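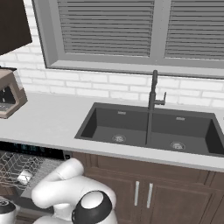
Minutes taken and typed up by Khairul Teoh
Darkley Supper Club, monthly meeting, Wednesday, April 11, 2018

We got going a little after seven, once everybody had found a chair and the coats had been moved off the radiator. Apologies came in from the Sumampouw family, who were driving back from a wedding and sent their love along with a request that we not choose the soup without them. (We did not choose the soup. See further down.)

Minutes of the last meeting

Read and agreed, with one correction. I had written that the March cornbread was made with buttermilk, and Lorna would like it known that it was sour cream thinned with a little milk, and that anyone who went home and tried it with buttermilk has my mistake to thank for the crumbly edges. I am sorry, Lorna, and the recipe sheet has been fixed.

The spring potluck

Most of the evening went on this, as it usually does, and I enjoyed every minute of it. The question left over from last time was whether we should have one big main dish or let people bring whatever they like. Pete spoke up for the baked pasta we had in December, which fed everyone with plenty left for lunches, and there was a good deal of warm murmuring at the memory of it. Anneke felt that a baked pasta is a winter supper and that by the time of the potluck people will want something lighter. She had brought along a chicken and rice casserole with lemon and dill for us to try, still in its towel, and we stopped the discussion to eat it.

After second helpings it was agreed that the casserole should be the main dish. Anneke will make 2 large pans. She asked me to put down that the rice goes in uncooked, that the broth must be hot when it is poured over, and that the foil stays on until the last ten minutes, no matter how much you want to look. There was a question about using brown rice. Anneke has tried it and says it wants a longer bake and more broth, and that she would sooner keep to white for a crowd.

Pete will do a baked pasta as well, a small one, for those who feel strongly.

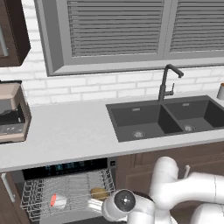
On side dishes, we would like at least one green salad with the dressing kept separate, and please, somebody other than Joyce on the rolls this year, as she has done them every spring and would like to sit down for once. Marcus offered. He has never made rolls but has a stand mixer and a free weekend, and Joyce has promised to talk him through the second rise over the telephone.

The soup

Left until the Sumampouws are with us. The two ideas so far are a cold cucumber soup and a spring vegetable one with small pasta. I have my own feelings about cold soup, but I was told that the minutes are not the place for them.

Recipe booklet

The quote from Broltbridge Printing has come in at $800 for the full run with a spiral binding, so that it lies flat next to the stove. Several people thought this was a lot of money, and several others pointed out that the last booklet was stapled and fell apart at the pie section. We agreed to ask for a price on a shorter run before deciding. I will write to them this week.

We still need recipes for the breakfast chapter, which at present is one coffee cake and a very nice page about oatmeal. Please write out your amounts in cups and spoons, and give the pan size. "Bake until done" came up again and we had a good laugh, but do try to put a time next to it.

Slow cooker

The club's Jetgate slow cooker has a crack in its lid. It still cooks, and Dolores used it for her white beans last month with a plate on top, but she would like a proper lid before she does her pulled pork. Marcus will look for a replacement. If anyone has an old one in the basement that might fit, bring it along and we'll try it.

Any other business

Joyce has more rhubarb than she can use and left bags of it by the door. Lorna asked whether rhubarb can be frozen raw, and the general opinion was yes, cut up and spread on a tray first so it doesn't clump.

Whoever took home the blue-handled ladle, Dolores would be glad to have it back.

Next meeting is at Pete's, at the usual time. Dessert is Lorna's turn, and she is thinking of a lemon pudding cake. Please bring your own bowl and spoon.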